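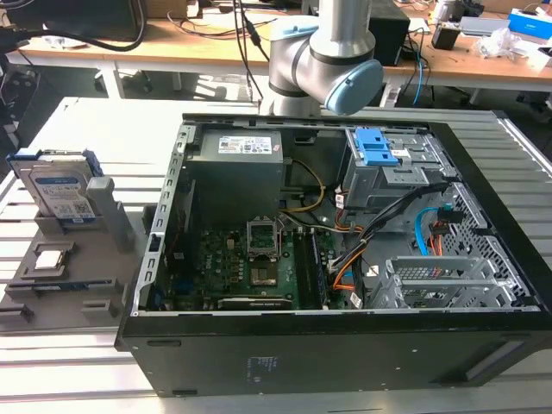

I have been to plenty of open days where a robot hands you a plastic cup or waves at the children, and I've enjoyed every one of them, so take this as coming from an easy audience. But the afternoon I spent at the Reisinger workshop in Skernorstead is the first one that had me arguing out loud in the car on the way home. My argument is a simple one. If we want people to care about what robot arms can do, we should show them arms working on ordinary junk from under the desk.

Reisinger has been at this for a while under a project name, Plellura, and the subject of it is about as unglamorous as it gets: office computers. Old towers, the kind every school and dentist in town has a closet full of. The idea is that an arm swaps the drive, the memory and the processor, and the machine goes back out for another few years. Damian Bühler, who ran the afternoon, told us they had taken in 652 towers from the district since April, and that a local firm called Dristov had agreed to buy up to 400 of them back once they'd been refitted. I wrote both numbers on my hand!

What I loved was how fussy it all was. Have you ever put a processor in a socket? I have, three times, holding my breath each time. There's a little metal frame to lift, and a chip that has to sit exactly so, and under it a field of contacts you can ruin with one careless thumb. A car door is big and stiff and always in the same place. The inside of an old desktop is cables, loops of them, lying wherever the last person pushed them. To plan a path through that is a real problem, and I think a room full of regular people could feel it was a real problem, which you can't say of the waving.

Then there's the drive.
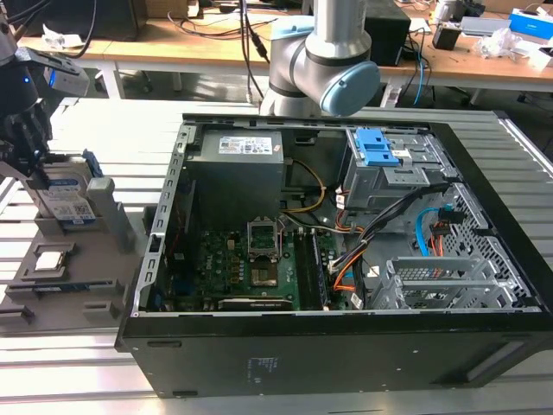

The hard drive held upright in the gripper over the parts tray, with the processor and a memory module in their slots.

The parts tray deserves more praise than it got. Every piece has its own pocket, cut to its shape, so the arm can go to a known place for a known thing. Some people near me grumbled that this was cheating, and I heard the same complaint over coffee. I don't buy it. My grandfather's workbench had an outline painted on the wall for every wrench, and he wasn't cheating either. Laying out the work is part of the work, and I'd much sooner see a robot with a sensible tray than one fishing around in a box to impress me.

I do have one quarrel with the afternoon. We got 20 minutes at the table and then a full 14 slides on where the industry is heading, and I can't tell you a thing that was on them. Give us the 14 slides' worth of time back! Let people stand there and ask why the arm comes in from that side, or what happens when a cable is in the way. A woman behind me asked what they do about a machine with dust packed into every corner, and Bühler lit up (you could tell he'd been waiting for that one) and talked about brushes and air and bent pins until somebody had to move him along. That was the best five minutes of the day, and it wasn't on the schedule.

There is a fair worry about jobs in all this, and I don't want to skip past it. Skernorstead has one repair shop left, and I asked its owner what she thought. She said she turns these towers away now, as the labor costs more than the machine is worth. So for the moment the arm is competing with the dumpster, and I'm happy to root for it there. If that changes I'll write a different column.

They plan to open the doors again in April. I'm going, and I'm bringing the tower from my hall closet.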